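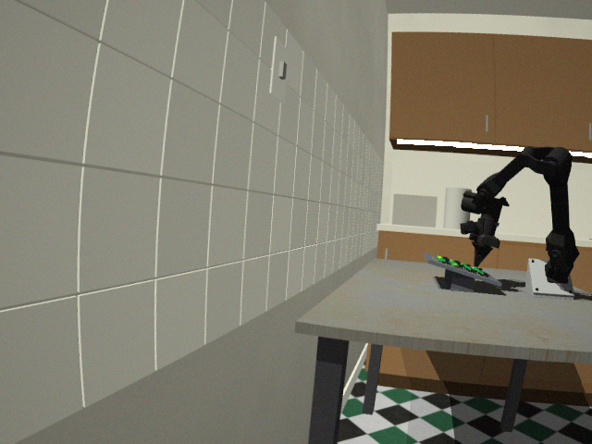
Simulated kitchen cell: a table-mounted arm above a tilted tray carrying five green objects.

Visit report: Nurnico simulation and test facility, Sowerby
Prepared by Sewwandi Wanigasekara, equipment planning, Kivik
15 March 2021

Purpose of visit

Kivik intends to place an order in October for bench-mounted arms to take over small-item picking in the food preparation area at Wultau. Nurnico was asked to show its planning process from layout model to physical trial. The visit covered the simulation office, the test hall and a meeting on price and lead time.

Simulation office

Nurnico builds a model of the customer's room before quoting. The demonstration model is a domestic-style kitchen with wall cabinets, a worktop along the back wall and a separate table for the arm. The arm stands on a white base plate towards one end of the table and reaches over to the tray, gripper pointing down. The tray is held at an angle on a small support block.

The staff use the model to settle three points: where the base goes, whether the arm can reach every pick position, and what it might strike on the way. The third point matters to us. At Wultau the wall cabinets are low, and the elbow joint rises well above the gripper in a downward pick. In the Nurnico model the elbow comes up to just below the cabinet lighting as seen from the viewing position, although the table stands forward of the wall. I asked for a side elevation with our own cabinet depth entered. Nurnico agreed to supply one.

Tray angle can be altered without rebuilding the model. I was told that a change of layout takes less than a day and that two revisions are included in the quoted price. Further revisions are charged at £400 each. Our drawings for Wultau are out of date in at least two places (the sink run and the door to the cold store), so we should resurvey before sending anything.

Test hall

The hall holds six benches. The bench we were shown had a steel frame bolted to the floor. Noise was low enough for normal speech. Nurnico's trial plan for a new customer is 500 picks using the customer's own items, with every missed or dropped item logged. A trial log from an earlier customer was shown with the name removed. It recorded 62 failed picks in the first run, most of them on items lying against the tray edge. The tray was then changed and the run repeated. I was not given the second log and have asked for it.

Floor loading was not covered. The Wultau floor is tiled over an older slab and its condition is unknown.

Cost and lead time

Lead time is 80 working days from signed layout. Delivery, base plate and first gripper are included. The following are not:

Spare gripper fingers
Tables and trays
Electrical work at the customer's site
Operator training after the first day

The draft budget has no line for tables. The existing benches at Wultau are on castors and cannot be used, so a fixed table must be priced for each arm. Service cover is sold by the year and starts at delivery, which means we would pay for it during installation. Purchasing should ask for the start date to be moved to site acceptance.

Actions

Resurvey Wultau, including cabinet heights and floor. Facilities.
Obtain side elevation and second trial log from Nurnico. S. Wanigasekara.
Add tables, trays and spare fingers to the draft budget. Finance.
Choose items for the pick trial, including wet and soft produce. Kitchen operations.

A second visit will be arranged once the Wultau layout has been modelled.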